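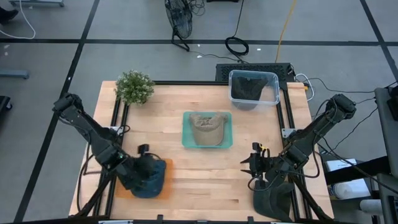 Caps and knitwear will be sorted by colour of container under a new storage scheme at Clolby, the headwear and textiles store run by Allik. The change takes effect in November and covers 568 items.

Until now, stock was held in mixed cartons and listed on paper. Each item will now be assigned to a bin, tray or mat on a work table, checked against the list and moved to shelving. Plastic containers were chosen over card, which had softened in the damp end of the building.

Caps are to be set down with the crown uppermost where space allows, so that the front panel keeps its shape. Knitted pieces are kept apart from anything with a hook fastening.

"A cap stored flat under weight will crease across the front, and steam only gets you part of the way back," said Roscoe Mahmoud, stock manager. "One to a tray is slower to put away but far quicker to find."

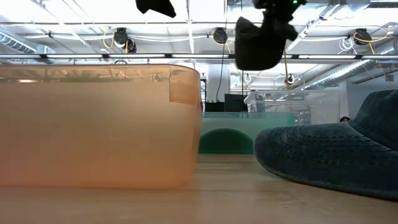

CLOLBY, November - Sorting of the soft goods has been given around 17 working days. Clear and tinted bins are both in use - the tint marks the group, and the written list gives the item number.

Booker Kowalczyk, who drew up the list, said four shelving bays had been set aside. Oversized hats will stay in their present cartons until deeper bins are delivered. Loans from the store are suspended during the work and requests already received will be dealt with first.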